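Boverness to Host Three-Stop Beach Handball Series in September

Menetport, 01/08/2020
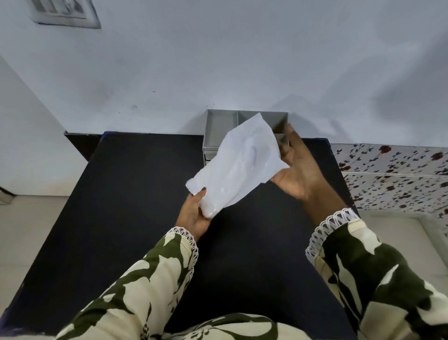
Hands holding a white plastic bag over a dark tabletop.

The Boverness Beach Handball Series will open its second season in September with 3 stops on the coast, the organizers confirmed. Menetport will stage the first event, followed by Neltska, and the final weekend will be played in Boverness.

The field has grown to 16 teams in the women's and men's draws combined. Each stop begins with group matches on the outer courts. The top two teams in each group move on to the knockout rounds, and the teams that miss out play for the lower places, which also carry ranking points.

"Players asked us for more matches and shorter trips between venues," said series director Marcus Ambrose. "The calendar we have now gives them both. A team that loses early in Menetport still has plenty to play for in Neltska."

Kadrić, the reigning women's champions, will return with most of last season's squad. The club won the title in a shootout after splitting the 2 sets of the final. Their place in the men's draw will be decided at a qualifier in Neltska before the opening stop.

Matches will be played under standard beach handball rules, with two sets and a shootout if each side wins one. Goals scored from a spin shot or by the goalkeeper count for two points. Video review will not be used this season.

A youth tournament for players under 19 will run alongside the Boverness finals – the first time the series has included a junior event. Clubs may enter one girls' team and one boys' team each. Junior matches will be held in the mornings on the side courts, and the medal matches will move to center court.

Entry to the side courts is free at every stop. Center court seats are free for group matches and ticketed from the semifinals on. Bags will be checked at the gates, and glass bottles are not allowed inside the venue.

The draw for the Menetport stop will be published on the series website once the qualifier is complete. Match schedules for Neltska and Boverness will follow after each preceding event.

Media accreditation requests should be sent to the series press office in Boverness.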